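Foam block

A foam block is a small solid piece of soft plastic foam, usually a cube, used as a toy, a counting aid, a craft material or a handling object in dexterity exercises. Blocks are sold singly, in bags or as part of mixed sets with prisms and cylinders. The cube is the most common form. It has no preferred face, stacks in any orientation and can be gripped across any pair of opposite sides.

Materials

Most foam blocks are made from ethylene-vinyl acetate (EVA) or polyethylene foam. Both are closed-cell materials, meaning that the gas pockets are sealed off from one another and the block takes up very little water. Polyurethane foam, which is open-cell, is used for larger play blocks and is normally covered with fabric or vinyl. Uncovered polyurethane tears easily and holds dirt.

Firmness is usually stated on the Shore scale. Softer grades compress visibly between two fingers and recover over a short period; harder grades feel closer to rubber and keep a sharper edge. A block left under a load for a long time may not return to its full height, an effect known as compression set.

Manufacture

Foam is supplied in sheets or thick slabs called buns. Cubes are cut from the slab with a band knife, a hot wire or a steel-rule die. Die cutting is fast but tends to leave slightly concave sides in thick material, as the foam bulges under the die and springs back after the cut. Some makers tumble the cut pieces to remove loose particles. The Maruyama type of block, sold in bags of 24, is cut oversize and then trimmed on each face - a slower process that gives flatter sides.

Color

Pigment is added before the foam is expanded, so the color runs through the whole block and does not flake. Expansion lightens it. A compound that looks strongly red before foaming may come out pink, and pastel shades such as pale blue and pale yellow are the easiest to produce evenly.

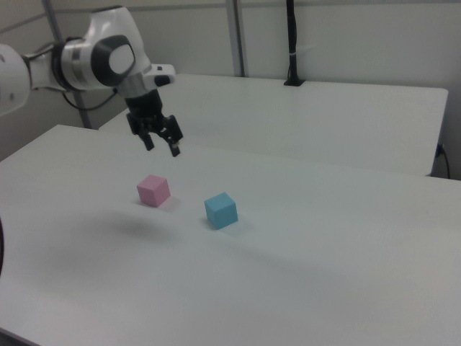

Two or more contrasting colors are normally used where pieces have to be told apart by name, as in sorting tasks and spoken instructions ("put the blue one on the pink one"). Pale colors mark easily. They also fade in direct sunlight, pink generally sooner than blue.

Uses

In early schooling, foam cubes serve for counting, pattern making and simple building. They are quiet when dropped and do little damage to furniture. Their low weight limits the height of a stack, as a light touch or a draft can shift the upper pieces. The Sorkholm stacking exercise, described by Sachiko Tanabe and Emilian Sârbu, uses 5 cubes and scores only towers that stand unsupported.

Foam cubes are also used in hand exercises, where the resistance of the material matters more than its shape, and in printing, where a face is cut into a simple stamp.

Care

Closed-cell blocks are washed in lukewarm water with mild soap and air-dried. Solvents and hot water can distort the faces. Blocks should be stored loose, without weight on top. Torn or bitten pieces should be discarded, and small blocks are unsuitable for children under 3.

See also

Building block
Pattern block
Closed-cell foam
Compression set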